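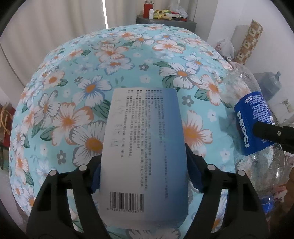 Anum Sandhu reckons a cardboard box is finished the moment the thing inside it comes out, and that anyone who keeps one is running a museum. She told me this over the phone while I was up to my elbows in packaging, and I've been arguing with her in my head ever since.

Print this page
E-mail this to a friend

I'm a keeper, you see. I've got the box from a Juretti hairdryer I gave away years ago, and I've got the little leaflets too, all the small print folded up as tight as a map. What if I need the barcode? (I have never once needed the barcode.) Boxes feel like proof that you bought a proper thing from a proper shop, and squashing one flat seems rude somehow.

Plastic is another matter. I can't bear the stuff, and yet it's what hangs about longest in our house. An empty fizzy drink bottle can sit through a whole weekend with everyone walking past it! And the scraps are worse - those crinkly bits that come off the top of something and end up under the pillow, so you hear them at 3 in the morning. I once found 16 of them behind the bed in Carmela Miranda's spare room and she didn't even blush.
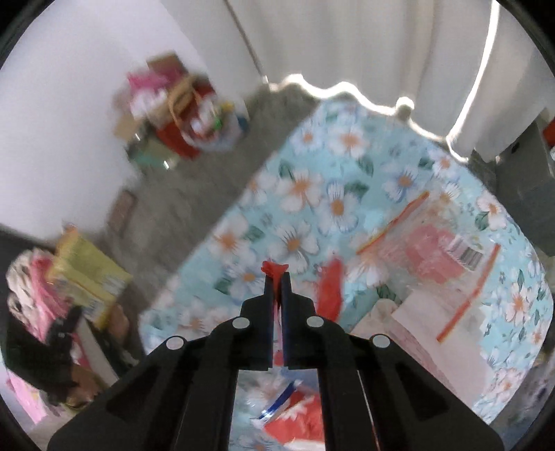 Wrappers and bags on the daisy bedding.

My trouble is that I unwrap everything in the bedroom. The bed's big, it's soft, nothing rolls off, and a cheerful flowery cover makes the mess look almost festive. Then it's bedtime and it all gets shoved on the floor. Carmela swears by a Skimley bin bag hung on the door handle before she opens so much as an envelope. I tried it in November and lasted 8 days, which is good going for me.

So I'll give Anum half a point. The film and the torn bits can go straight out, and I'll stop pretending a zip-up bag is going to come in handy for holidays when I've already got a drawer full of them. The boxes are staying, though - at least the ones with nice lids.

Print this page
E-mail this to a friend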